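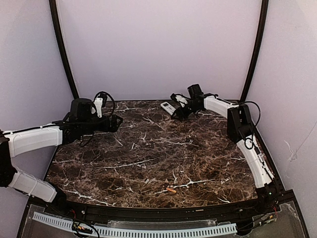

3.2 Cell layout and upkeep

The Dravbridge cell is a two-arm bench unit, closed on the back and both sides by plain pale panels. The arms are bolted at the two front corners and work inwards over a shared surface. Each carries a gripper and, on a bracket at the wrist, a small camera-like module. The worktop is covered with a dark marble-patterned sheet, kept from an earlier study at Nanville so that the two sets of recordings could be compared. The strong veining makes segmentation harder for light objects, and we did not try to correct for this.

Cable routing took more time than the mechanical assembly. The upper links carry their cables along the top, and free loops are left at the wrists so that the last joints can turn through their full range. In the first build the loops were too short, and one wrist connector worked itself out of its socket during long runs. The loops were lengthened and the connector replaced. We have had no further faults of this kind, although a longer loop can hang into the view of the wrist camera when the arm is drawn well back.

Wiring from both bases is led to a slotted duct along the front of the cell, ahead of the metal rail that spans the gap between the arms. The duct is used without its lid. This lets dust in – we vacuum it at each service – but a lead can be traced or swapped without taking the arms down.

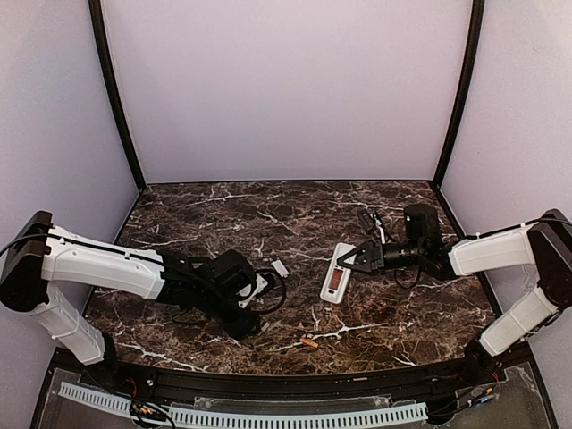 Figure 6. The cell from the fixed camera, with the right gripper at a white handheld device.

Upkeep follows the Gama schedule (Liepiņa, internal report, November issue). After every 2000 grasp cycles the arms are parked, power is removed and the base bolts are checked for torque. The gripper fingers are wiped and inspected for wear, and the wrist brackets are pushed by hand to find any play. A bracket that moves is tightened and its camera calibrated again before work goes on. The fixed camera is checked at the same time against two marks on the rail.

After a service, each arm is run alone through a slow reach test, and then both arms are run together. Small items are left on the surface for the joint test, as a bare surface gave no warning of a finger that closed out of line. The whole procedure takes almost two hours, most of it spent on calibration. Results of the reach tests are given in Section 4.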